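Subject: Re: [vovville-list] Episode order on the new set
From: Vaughn Okafor

Last updated: October

Vilho wrote:

> I bought the Vovville box set for my daughter and we are four discs in.
> The order doesn't match the one I remember from TV. Nerken has his
> lighthouse in "The Long Puddle" and then two episodes later he is
> looking for somewhere to live. Is this a mistake in the pressing, or
> did Savolainen change the order on purpose? Also, are all the episodes
> there? The back of the box says 51 and I thought it was 52.
>
> One more thing. The picture on disc 2 looks darker than the rest. I
> tried it on two players.
>
> Vilho Saarinen

Hi Vilho,

The order on the set is production order. The TV order was different because the channel moved the rainy episodes into the winter run and put "The Long Puddle" near the start. When Savolainen sold the series overseas they sent it out in production order, and the discs follow that overseas version, except for disc 1, where someone has used the TV order. So you get the lighthouse early and then Nerken is homeless again on disc 2. It isn't a fault in your copy. Mine is the same and so is the one at our library.

If you want it to make sense, play "The Long Puddle" after "Nerken Packs a Bag" and before "Two Kettles". Everything else can stay where it is. My kids watched it the wrong way round for months and it didn't bother them, but the older one did ask where the lighthouse went.
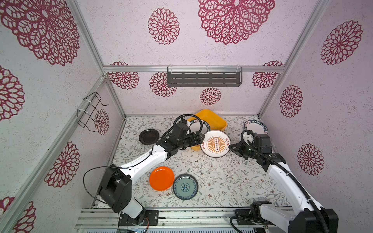 On the count, 51 is correct for the series proper. The 52nd you're thinking of is probably the Grendgate crossover, which went out as a holiday special and was listed in the TV guides as a Vovville episode. It was made by the Grendgate people with the Vovville voice cast. It has never been on a Vovville disc. It was on the second Grendgate tape, in a shorter version with the sledding song taken out. I have the tape but the sound drops in and out for the first 10 minutes, so I wouldn't recommend hunting it down unless you really want it.

I don't know of a good copy of the full-length special. There was one on a channel's website for a while and it was taken down. If anyone else on the list recorded it off air, please say so. I'd be glad to pay postage.

Disc 2 is darker, yes. You can see it best in the harbour shots, where the grey boats nearly disappear against the water. I compared it with my old tapes and the colours on the tapes are lighter, although tape is not much to go by. Turning the brightness up a few steps helps. You'll have to turn it back down for disc 3.

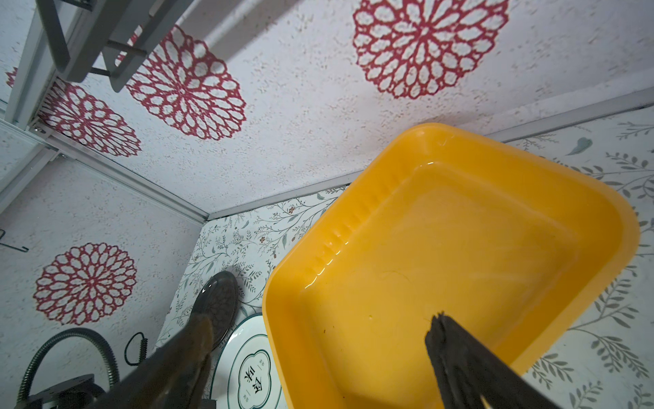 Yellow tray on the right, red rosettes on the white panel overhead.

I did write to the distributor about the disc and the order. They said no replacement was planned. They pressed 2,530 sets and expect that to be all of them, so I would hang on to yours even with the problems.

For the newer members, the episode guide in the list archive has both orders side by side. I typed it up from my own notes and from the old TV listings, and there are gaps. The air times for the third season are the weakest part. Some of those listings only say "children's program" with no title, and I filled them in by working backwards from the repeats. If you have a listing that disagrees with mine, go with yours and send me a copy.

I've also had a few questions about running times. Each episode is 11 minutes with titles. The listings show 30 because the channel ran two together with a short cartoon to fill the rest. There are no missing minutes on the discs as far as I can tell. The end credits are shorter on disc 5, but the story parts are complete.

Vilho, if your daughter likes the lighthouse episodes, skip ahead to disc 6. The last four are all set there.

Vaughn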